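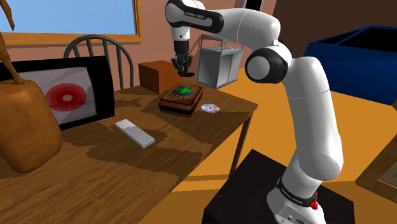 Wooden trays on a table

Moving the workroom to Skernmont

In September I moved my small bookbinding workroom from Gilon to Skernmont. The distance is 40 kilometres, and for me it was like moving to a different country again, although the language stays the same and even the bus company stays the same.

I should explain how I came to binding. I was a clerk for a long time, and I repaired my own dictionaries in the evening because I used them so much that the spines opened. Then a colleague asked me to repair a cookery book, and then her mother asked, and after some years I had more books than evenings. I am still slow. A good binder can sew a book in the time I need to choose the thread.

The old room in Gilon was above a bakery. The warmth was pleasant in winter, but paper does not like it when the air changes every morning at four o'clock. My boards bent. I put weights on them, I changed the paste, I turned the grain the other way, and they bent again, only a little less. I loved the smell of bread and I do not want to speak badly of it, but a flat board is a flat board.

The new room is on the ground floor, facing north, with a stone floor and one big window. The light is grey and very even — perfect for matching cloth. In my first week I found out that the blue I had used for years as "dark blue" is in fact closer to purple. I have sold many purple books to people who ordered blue ones. They were kind, or they also had bad light.

Packing was the hard part. I owned 100 sheets of marbled paper which I was keeping for something special. I laid them all on the floor and asked myself what the special thing would be, and I had no answer. So now I use them. The first went on a little notebook for shopping lists, and I felt a bit guilty while cutting it, and then quite happy.

The press was another matter. It is cast iron and it came down the stairs in Gilon one step at a time, with a blanket under it and much bad language in two languages. I paid the removal firm, Rees, a little extra afterwards. In Skernmont there is only one step, and I look at this step with great affection.

What I miss is the walk. In Gilon I went along the canal every morning, and most of my good ideas about covers came there. Skernmont has a road with lorries and then a hill. I have tried the hill. At the top there is a bench and a view of the next hill, and on a clear day also the chimney of the old Nirnimus paper mill, where the machines stopped before I was living here. I still have a few sheets from it. It is strong, slightly yellow paper, and it folds without complaining.

At the moment I have eight books waiting, one of them a family Bible with a broken back and pressed flowers between the pages. I take out each flower with a slip of paper under it and write down the page number, so everything can return to its place. It will take me until the end of the month, I think. The lining comes after that, and I have not decided between linen and the thin Japanese paper.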